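Notebook — payroll tax pass-through, Monday

Tags: Working notes, Taxes and wages 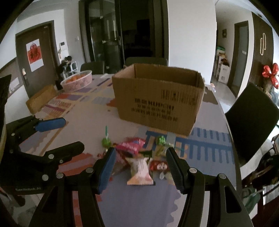 Where we left off

Picking up the question from last week: when the employer side of a payroll tax goes up, who ends up paying it? The textbook answer is that workers do, through slower wage growth, whatever the law says about who sends the check. Our matched firm data keeps giving a messier answer and I want to get it written down before I change any more code.

The setting again, for Dario, who missed the last meeting. The two towns are Friesen and Grundley. Same labor market more or less, people commute both ways, similar mix of warehousing and light manufacturing. Grundley raised its local employer levy and Friesen did not. The levy is on total wages paid, no cap, with an exemption for the smallest employers. We compare what happened to hourly pay, hours and headcount at firms on either side of the line.

What I ran this morning

Started at 9:15 with the baseline again on the cleaned panel. Dropped 17 firms that report payroll in both towns, because there is no good way to tell which workers the levy applies to. Sheldon had kept them in and split them by address. His way may turn out to be better but I would like to see the results both ways.

With them out, hourly pay in Grundley drifts down relative to Friesen, but slowly. Nothing in the first two quarters. After that the gap opens a little each quarter and has not leveled off by the end of the sample. So some of the cost is being shifted to workers, and it takes time. That fits with the idea that hardly any firm cuts the nominal wage of someone already on the books. They skip a raise, or they offer the next hire less.

Split the sample by tenure to check this. Pay for people who were already employed when the levy started barely moves. Pay for new hires moves first and moves more. I trust this split more than the headline figure. It doesn't depend much on which firms are in.

Headcount is noisier. There is a dip in Grundley, but most of it comes from one employer, Steltovach, which closed its night shift in August. Take that firm out and the dip shrinks to something I would not want to defend in front of anyone. I do not know whether the levy had anything to do with the night shift. Their own statement blamed a lost contract. I am going to report it with and without and leave it there.

Hours

Less to say. Average hours per worker fall slightly in both towns and there's no clear difference between them. The hours field is also the worst one in the file. A good number of firms enter a full week for everybody on salary, every week of the year, holidays included. Dario suggested limiting this to hourly workers. I agree and have not done it yet.

Problem with the exemption

The exemption cutoff is seven employees. Below that a firm pays nothing, above it the firm pays on its whole wage bill. You would expect firms to bunch just under the line, and they do. There is a bulge under the cutoff in Grundley after the change and no bulge in Friesen.

This matters for the pass-through estimate in two ways. First, firms that stay small on purpose drop out of the treated group, and they are probably the ones for which the levy would have hurt most. So the average effect among firms that pay is an average over the firms that could live with it. Second, some of those small firms may be using contractors to stay under the line. Contractors do not show up in our file at all. If a firm lets one employee go and brings the same person back on a contract, we count a lost job that wasn't lost.

Tried leaving out everything near the cutoff. The new-hire result gets a little bigger. The headcount result goes away completely. I would call that mild support for the contractor story, no more than that.

Prices

Sheldon keeps asking about the third place the cost could go, which is customers. He is right that we have skipped it. For warehouses it's hard to see much room, since they compete with the same kind of outfit a few miles away in Friesen. For restaurants and hair salons it's easier, because people do not drive to the next town for a haircut over a small price change.

We have no price data of our own. Drateo sells a menu and service price file that goes back far enough, and they have offered a trial extract. Before we spend anything on it I want to know how they handle places that change their name or move. If every rename is treated as a closure and a new opening, the file will not be much use for this.

Owner profits would be the fourth place. We can't see them. The local business return has a line for net income but it is filled in so differently from one firm to the next that I have given up on it twice.

Note on how to word it

The draft memo says "workers bear most of the levy." Please take that out. What we can say is that newly hired workers at covered firms are paid less than we would expect without the levy, and that the gap was still growing when the data ended. We have no basis for "most" until we know something about prices and profits. The full-incidence number in the appendix also assumes the trend continues after the last quarter, and I made that assumption to fill in a table. It should be labeled as such or dropped.

Same for the sentence on growth. A levy in one town with open borders on every side says very little about what a national tax would do. Firms and workers here can move across a street to get away from it.

To do

— Rerun with the two-town firms split by address, Sheldon's version, and put the two side by side.
— Hourly workers only for the hours table.
— Ask Drateo about renames and moves.
— Dario to check whether the Grundley levy changed the filing deadline too. If it did, the quiet first two quarters could be late paperwork.
— Redo the bunching chart with wider bins. The current one is hard to read.
— Standard errors: clustered by firm at present. With only two towns there's no good fix, but the memo has to say so near the top.

Stopped at 4:40. The address split is running overnight.

Contact the notebook group | © Local Tax Working Notes | Back to top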